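Home | Features | Media | Checked Claims | Archive

The Flood Picture That Keeps Coming Back

Last updated: May 22, 2022 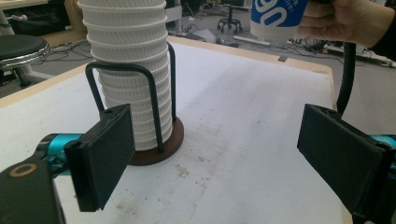
My aunt sent me a picture before breakfast, with two crying faces and the words "pray for Hoarau." It showed a street under brown water and a man carrying a goat on his shoulders, and the caption said the dam had gone overnight. By lunch I had been sent it by 5 more people, one of them my dentist.

I called Zulema Cisternas, who has been chasing pictures like this one for the Jillatier newsroom for longer than she cares to admit. She laughed, kindly enough, and said she knew the goat well. She had first met him in a post about a different town, and then again in one about a canal in Fistia, and she was fairly sure he'd be along next spring too.

Her method is slow and I found it rather soothing to listen to. She searches for the oldest copy she can find, then looks for shop signs, license plates, the shape of the roofs — anything that belongs to one place and can't belong to another. In this case it was a bus stop. The route number was 401, and Hoarau has never had one.

She also rang the water office, where a tired man told her the dam was fine and that he'd been saying so all morning.

The post had been up for 30 hours by then and people were still adding their prayers underneath. I wrote back to my aunt, as gently as I could manage. She said she was glad about the dam, and asked whether anyone knew what had become of the goat.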